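Talau foldable storage box, the large one. Review after a few months of use
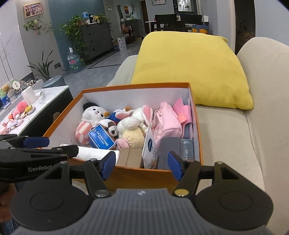 Short version: good box, annoying lid, buy the large and skip the small. Long version if you have the time, I barely do.

Bought 4 of them in February. Three large, one small. We'd just moved into the apartment on the second floor, no closets worth the name, one hall cupboard that already had the boiler in it. Everything we owned was in grocery bags. I wanted something that folds flat when it's empty, stands up by itself when it's full, and doesn't look like it belongs in a garage. Virska makes one that's cheaper and I had two of those in the old place. Sides caved in by the first summer. So, Talau.

Delivery was fine. Box inside a box inside a bag, too much plastic. One of the large ones had a crease down the side panel that never came out. I emailed, got a reply from a Stella Lema the next morning, new panel came in the mail no charge. Didn't even ask for a photo. Credit where it's due.

Setup. There's a leaflet, ignore it, the drawings are for some older model. Open the sides, push the floor panel down till it clicks at both ends, done. First one took me ten minutes and some language. After that maybe one minute each. The click is stiff when new. My mother in law couldn't do it, her hands are bad, so keep that in mind if it's a gift for an older person.

What's in them. One has winter stuff, hats, scarves, the big gloves. One is bedding. One is my daughter's and the contents change every day so I've stopped keeping track. The small one was meant for cables and chargers and is now just the drawer of shame but without a drawer.

The good. Stands up straight. I mean really straight, you can fill it on one side only and it doesn't lean. The floor panel is the best part, the Virska had a bit of cardboard down there and once it got damp that was the end of it. This one I've wiped with a wet cloth plenty of times and no warping so far. Handles are stitched through and haven't started to pull, and I drag mine more than I lift them if I'm being fair. Folded, it slides under the bed easily. I can get two under there plus the ironing board.

The bad. The lid. It's a seperate piece, it sits on top, it doesn't attach to anything. So it goes missing, or it's on the floor, or the cat's on it. A bit of velcro would fix the whole thing. I put my own on with fabric glue and it held for three weeks. My friend Pendo Koech has the same box and sewed two loops on hers, still going, so sew, don't glue.

Also the smell. New ones smell like a shoe store for the first few days. Air them out before you put bedding in. I did not. We all slept in shoe store.

Also the small size is pointless. Nearly the same price, holds half as much, and the walls flop on that one, no idea why, same brand same material supposedly. Mine leans to the left. I've turned it around and now it leans to the right.

Weight. The product page says it'll take a lot and I believe it for standing on the floor. For stacking, no. I put one full of books on top of one full of bedding and the bottom one bowed out within a week. Took the books off and it went back to normal mostly. If you want to stack, put the light stuff on top like a sensible person, or get the Kavimmont crates, which are ugly but you could stand on them. Aliki Stergiou from downstairs does stand on hers to reach the fuse box. Wouldn't try that with the Talau.

Cleaning. Wipe it. Don't put the panels in the wash, someone in the other reviews did and then gave it one star, come on. Juice came out with dish soap. Felt pen did not. Ballpoint sort of.

Price. I paid full price and it stung a bit. They do go on sale, I've seen them marked down twice since, naturally. The Mohamedi store by the bus station has them too, a little cheaper than online and you can poke at them before buying. Only the large when I was last in though, which is the one you want anyway.

Things I'd change if anyone from the company reads this. Attach the lid. Put a label window on the short side, at the moment we've got masking tape on there and it peels. New leaflet. Maybe a size in beetween, the jump from small to large is silly.

Would I buy again, yes, and did, got one more large last week for the shoes by the door. That one clicked together easier than the first lot so maybe they changed something. No smell either. Or I'm used to it now.

4 out of 5 for the large. 2 for the small. Lid loses it the last star.

Update 18/07/2022. Few people asked in the comments so quickly. Felista, no, it won't fit in a cube shelf, the large is too wide, measure yours but I doubt it. Whoever asked about pet hair, yes it clings on the inside walls, lint roller gets it. And the one that bowed under the books has a slight belly now that it's been sitting full again, so I take back "mostly". Still usable. Will post again if a handle goes.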